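Home | News | Local | People | Opinion | Contact

"I call the number before I say good morning"

The first bus from Prirnelov leaves at 5:10, and in February it leaves in full dark. Lena Krajewska is usually not on it. She is on the road in front of it, in a small car with a snow shovel on the back seat, because two of the stops have no shelter and the plow pushes its snow exactly where the passengers must stand.

She has been doing this for seven winters. The town does not pay her and she says she never asked. I met her in the bakery of the Malinowski family, which opens early for the bus people, and we spoke over two mornings. I write here what she told me, in the order that seemed most clear, which was not always the order in which she said it.

It began with her own mother, who fell at the stop by the school. "She did not break anything," Lena said. "But she sat on the ground and the bus driver had to climb down and lift her, and she was ashamed in front of everybody. She was a teacher. Half of that bus had been in her class." The next morning Lena went with the shovel. She thought she would do it until the thaw.

I asked what the work is like, and she answered as a person who does not find the question very interesting. The snow from the plow is heavy and it has salt and small stones in it. A light shovel breaks. She has a steel one now, bought from a farmer in Orano, and she sharpens the edge twice in the winter. The stop by the school takes her ten minutes when the plow has passed late, and much longer when it passed early and everything froze again. The other one, on the Orano road, is worse. There is a ditch, and in the dark the ditch and the shoulder look the same.

"One time I stood in the ditch up to here," she said, and put her hand at her hip. "I had to lie down flat to get out. I lay on my back and looked at the sky and I thought, well, the bus is coming, he will see me or he will not."

He saw her. It was the same driver who had lifted her mother. He has retired since, and he asked me not to print his name, but he told me on the telephone that he drove that line with less fear when he knew her car was in front.

Last winter the story became bigger than she wanted. A passenger took a short video of her at the Orano road stop, and somebody shared it, and by the weekend the people of three counties had an opinion. Most of them were kind. There were also those who wrote that she was doing the work of the town for free, and that because of people like her the town would never do it.

I expected her to be angry about this. She was not.

"They are right," Lena said. "I read it and I thought, this man is right. I wrote to him that he is right. But what should I do with it at five in the morning? The woman who cleans at the hospital is standing there at five in the morning."

After the video a collection was made. She did not start it and she learned about it from her niece. It reached 2,996 dollars before she asked them to close it, and a few people were offended, because they wished to bring it to a round number. She told them that the stops do not need a round number. The money bought sand, two reflective posts for the ditch, and a used snow blower from a repair shop called Prevamico, where the owner put in new belts without charging for his hours. The blower is kept in a shed behind the bakery. She showed it to me, but she did not start it, because of the neighbors.

There is some money left. She has it written in a school notebook, with each bag of sand on its own line, and she offered me the notebook before I asked for it.

The town, for its part, has not been silent. A letter came in which she was thanked and also informed that she should not operate a machine on a public road without a permit. She applied for the permit. When I visited she still had no answer, and so the blower has been used only on the bakery's own parking lot. At the town office I was told that the application is being considered and that the shelters are in the plan for next year. I asked if they had been in the plan before. The woman at the desk looked it up for me, and she was polite about it. They had been in the plan four times.

Lena works the rest of the day as a dispatcher for a heating company, from seven until three. This is where the sentence comes from which I have put at the top. When she arrives she calls out the outside temperature to the whole room before she takes her coat off, and the technicians know from it what kind of day they will have. "I call the number before I say good morning," she said. "They laugh at me. But they wait for it."

She lives alone since her mother moved to her brother's house. She does not like the word hero, and when I used the word neighbor instead she thought for a moment and said that strictly she is not a neighbor either, she lives on the other side of the river. She is 58 and her left shoulder is not good. The doctor told her to push the snow and not to lift it. "He should come and push it," she said.

I asked who will do it when she stops. There is a boy of sixteen, the grandson of the bakers, who has come with her on school holidays. He is strong but he sleeps long. There are two women from the hospital bus who now bring their own shovels and begin before she arrives, and on those mornings she has nothing to do but put down the sand. She told me this with a little complaint in her voice. I think she was pleased.

On the second morning I rode with her. It was not a heavy snow. At the school stop she let me use the steel shovel and then took it back, because I was throwing the snow to the side where the wind would return it. We were finished before the first passenger came. He was an older man with a lunch bag, and he nodded to her and to me and stood in the cleared place. They did not speak. When the bus came he turned around and lifted the lunch bag a little, and then he went in.

In the car I asked if he always does that.

"Since three years," she said. "I don't know his name. It's better if I don't ask now, it's too late, he would think I never cared." Then she looked at the clock, and we drove on to the Orano road, where somebody had already started.

Recent stories

Bakery on the square will keep its early hours through spring
School kitchen asks for old soup pots
Man returns library book after 38 years, pays the fine in coins
Lost goat found in church parking lot, in good health
Orano bridge: one lane open until the end of the month
Letters: what our readers say about the bus shelters
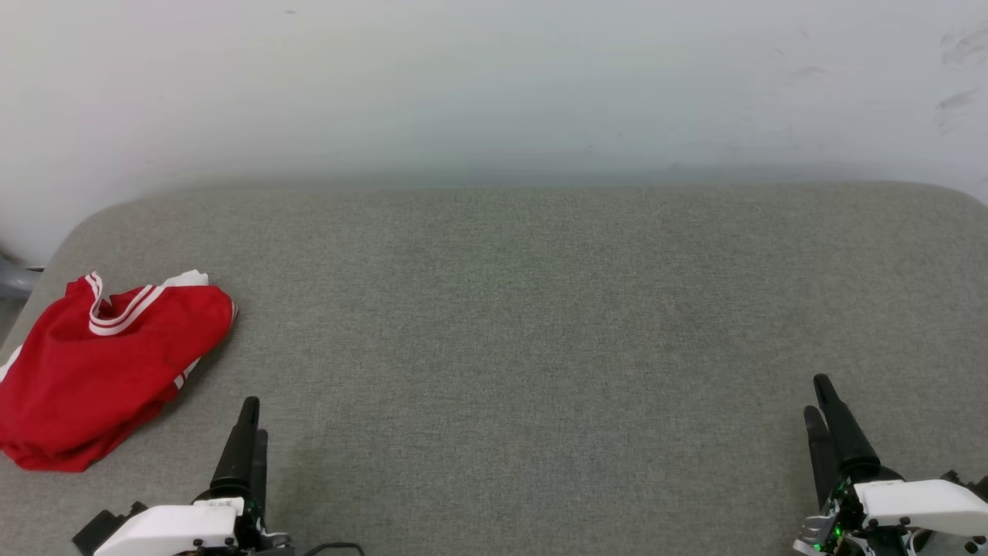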